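Drummer wanted for three-piece band Holtis

We are Holtis, a guitar and bass duo, and our drummer moved abroad in May. We play slow, loud songs with a lot of room in them — some people call it post-punk, we don't mind.
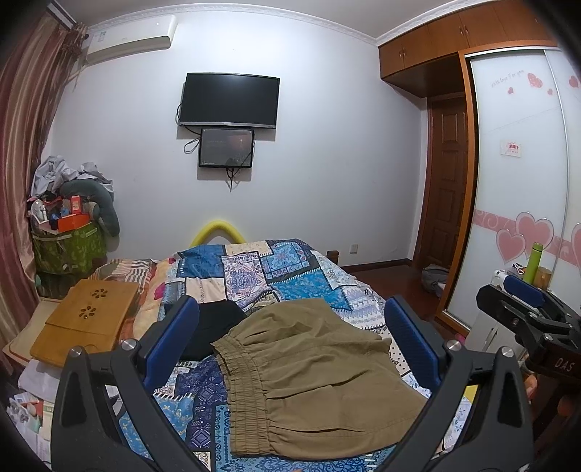 We rehearse 3 evenings a month in room 203 at the Suvine building, from 18:00. A drum kit is there, but please bring your own cymbals and sticks.

You should be comfortable with odd meters and with playing quietly. Reading music is not necessary.
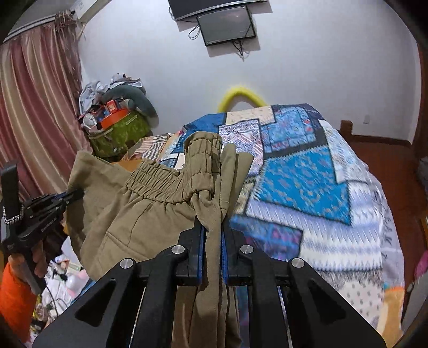 Our first record, Clavska, sold 2,000 copies, and we have begun to write the second one. Concert fees are shared equally. 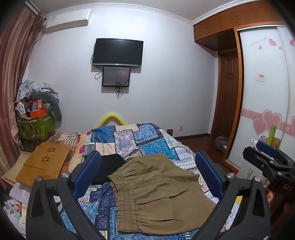
How to apply

Send two recordings — phone quality is fine — and a few lines about yourself to Malou Hallgrímsson or Petronella Mokgethi through the contact form.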